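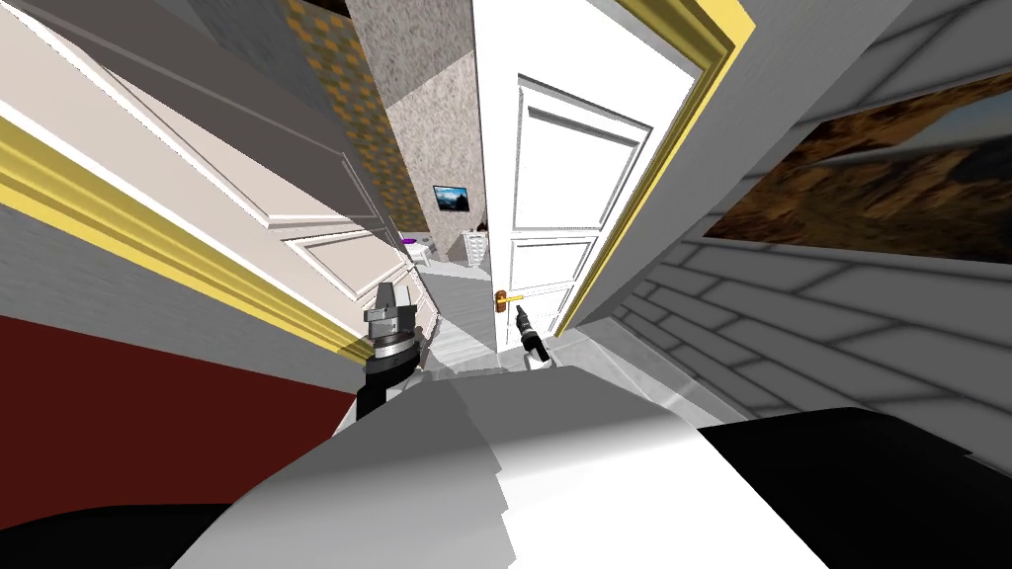
Plendach opens door-task recordings to outside labs

Plendach said Monday it will let outside labs use its library of hand-guided door tasks, a set of 4000 recordings in which a person steers a simulated two-armed robot through the rooms of a house. Access starts in October.

The recordings were made over 11 weeks by five operators working from the company's office. Each operator wore a headset and held a controller in each hand. When the operator moved a hand, the matching gripper moved on screen. The software saved the position of both arms, the position of the body and what the robot's head camera saw.

Most of the runs involve doors. An operator brings the robot up to a doorway, reaches for the lever, opens the door and goes through. Double doors are included, along with single doors that open toward the robot and away from it. The rest of the library covers drawers, cabinets and light switches.

Blagoje Živković, who leads the project, said doors were picked after an earlier set built around picking up cups and boxes proved too easy.

"With a cup, you can do the whole thing with one arm and the body standing still," Živković said. "At a door you have to decide where to stand, which hand to use and when to start moving. Our operators did not all do it the same way, and we kept those differences in."

The simulated house was built with Kendow, a small software firm that makes indoor scenes for training. Wall colors, floor finishes, paintings and furniture can be changed between sessions, so the same hallway can turn up with different surfaces.

The head view is saved as the operator saw it. It can tilt sharply when the robot leans or turns, and the company said it decided against leveling the footage. Labs that want a level view can correct it themselves using the body position stored with each run.

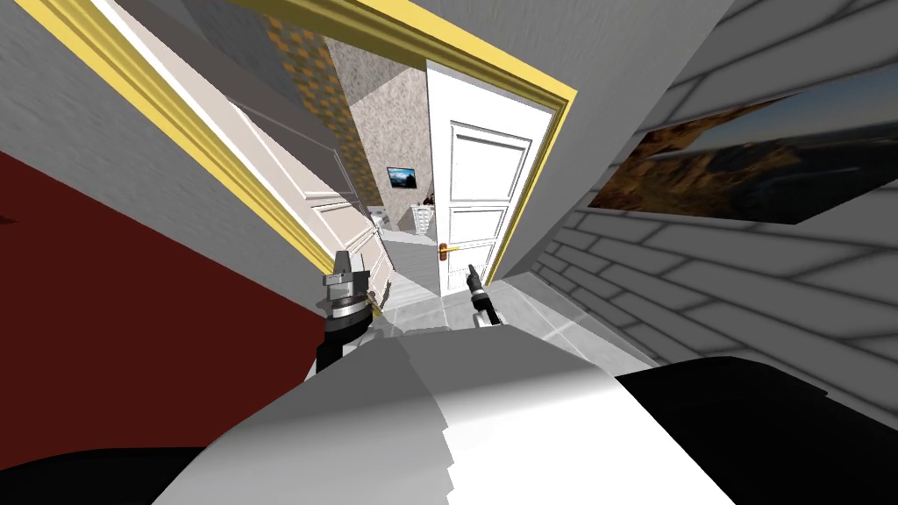 Failed runs kept in a separate set

Operators marked each attempt as finished or failed at the end of the run. Another 1066 attempts ended in failure and are stored apart from the main library. Common causes were a gripper slipping off the lever, a shoulder catching on the door frame and a door swinging back before the robot was through.

Those runs will also be shared. Živković said two labs had asked for them before asking about the successful ones.

Gosusero, which makes the hand controllers used in the project, will supply a plug-in so that labs can record their own runs in the same format. A version for the older Nikolaidis headset is planned, but Plendach gave no date for it.

The library is free for teaching and research. Companies will need a paid license, with prices to be posted when access opens. Requests can be sent through the form on Plendach's website, and applicants should name the robot model they plan to train.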